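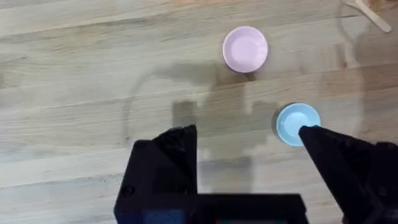 A pink bowl on pale wood.

Drondside can't win on the road. Or couldn't, until June.

Start with the bus. It left Civville at an hour no basketball player should be awake, heating stuck on high, half the bench asleep on each other. Kourosh Mazandarani sat up front with his knee wrapped and a box score folded in his jacket pocket. Lost by 3. Again.

"I read it so many times I could tell you the fouls," he says. "Doesn't help. I still read it."

That was the low point of last season. Nine road losses in a row, most of them close, a couple of them ugly. The Brerno game was the ugliest. Up at the half, gave up 100, walked off to polite clapping from a home crowd that almost felt sorry for them.

Then Yetunde Chukwu took over the bench and changed the practices first. Shorter. Louder. No more long film sessions after a loss, which the veterans loved and the assistants hated. She moved Mazandarani off the ball, too. A point guard his whole life, now running off screens at an age when most guards are looking for somewhere to sit down.

He didn't like it. Said so. They didnt speak for a week, or they spoke only about pick and roll coverage, depending on who's telling it.

The Bielecka game settled things. Last road trip of the year, small loud gym, a band behind the visiting bench that never let up. Drondside trailed most of the night. Chukwu went to a small lineup with roughly 4 minutes left and just stayed with it. Mazandarani hit from the corner, then the same corner, then got fouled going for a third. Made both.

Won by 9. Flattering, he says. It was closer than that.

The bus home was the same bus. Same heat. Different noise.

This season they've split their road games, and teh schedule gets mean from here: Brerno away, Civville away, then Bielecka again with the band. Chukwu won't talk about the standings. She'll talk about rebounding for as long as you let her, because they're bad at it and she knows they're bad at it.

Mazandarani's knee is still wrapped. He has a new box score in the jacket. A win this time, he checked.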